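Vellau workshop group publishes bench rules for robot hands

A group of small labs and workshops in Vellau has published a shared set of working rules for robot arms fitted with multi-fingered hands. The document is 14 pages long and can be downloaded free of charge. It covers bench setup, cable routing, handling of trays and soft items, and what has to be written down when something goes wrong.

The text was drafted over the winter by Odette Lacroix, who runs the test benches at Wotby, and Gaëtan Tessier of the integration firm Fleury. A first version went out for comment in November. It drew 236 remarks from people who work with the machines, most of them on two points: cables and stopping distances.

"Everybody had a rule for cables, and everybody's rule was different," Lacroix said. "One site taped them down, another left a loop at every joint. We had to pick something that could be checked by a person standing next to the arm."

The rule that came out of it asks for cables to be fastened along the arm at fixed points, with enough slack at the wrist for a full turn in either direction. The slack has to be checked by hand with the arm powered down, at the start of each shift and again after any change of hand. A cable that touches the tabletop during a move is logged, even when the move is completed.

Vurkex, which makes fixtures and trays for automated benches, took part in the comment round. Its technical lead, Maxence Perrin, argued for a stricter rule on containers. The published text follows him in part. Trays used under a robot hand should have a known position on the bench, and anything that stands higher than the rim has to be entered in the task sheet before the arm moves over it. That includes plants, tools and stands. Perrin had also wanted every tray to be clamped, but several sites objected that light trays are often moved between runs and that a clamp adds another hard edge for the fingers to hit.

For approach moves the rules ask for open fingers and reduced speed over any tray with contents. The hand should come to a stop above the tray before it closes or goes lower. Sites may set their own stopping height, but it has to be written on the task sheet and stay the same for the whole run.

The section on people is short. One named person is in charge of the bench at any time, and that person holds the stop button. Nobody reaches across the table while the arm has power. Visitors stay behind a floor line, which each site can place where it likes as long as it is outside the arm's full reach. Hand-over between two operators is done out loud and noted with the time.

Jerome Lagman, who trains new operators at Wotby, said the hand-over note was the part his trainees forget most. He has started using a paper card that hangs on the bench and moves from one person to the next. The card is printed in the back of the document, along with a blank task sheet and a cable checklist.

Not all of the members are happy with the result. Gaëtan Tanguy, who operates a two-bench shop in Vellau, said the logging rules were written with larger sites in mind. By his count a normal day at his shop would mean roughly 400 lines in the log if every touched cable and every shifted tray is entered. "I agree with the rule on paper," he said. "I would like to see who reads the log." Tessier said the group would look at the question once a few months of logs had come in, and that small sites could use a short form until then.

The rules are voluntary and do not replace the safety requirements that already apply to robot arms in the workplace. They contain no load limits and no advice on choosing equipment. The introduction says that a site's own risk assessment comes first, and that where the two disagree the stricter one should be followed.

Wotby and Fleury have both said they will work to the new text on all their benches. Vurkex plans to print the tray rules on a sheet that ships with its fixtures - the wording is still being settled with the authors. Comments on the current version can be sent in through the download page, and changes will be listed at the front of the next one. A French version is being prepared by Tessier and will carry the same section numbers.
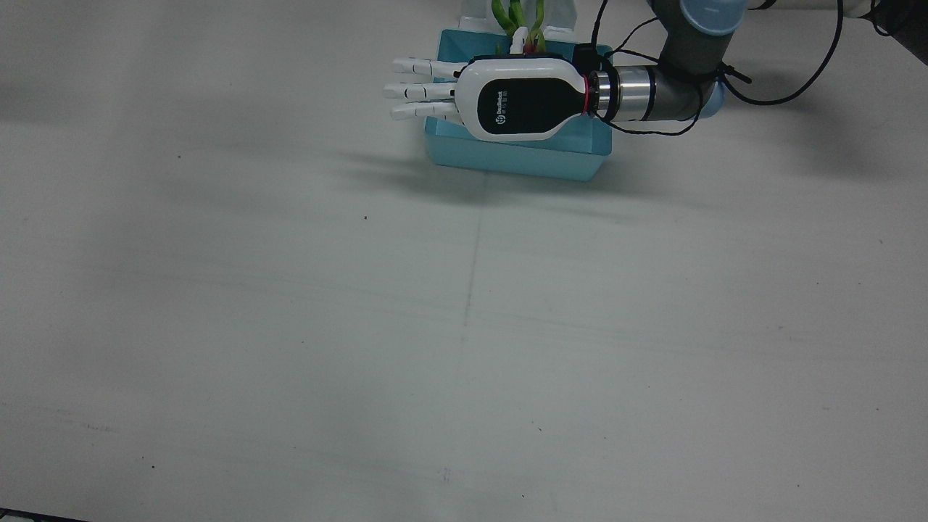 A robot hand over a blue tray with its fingers held straight. The new rules ask for open fingers and reduced speed over trays with contents.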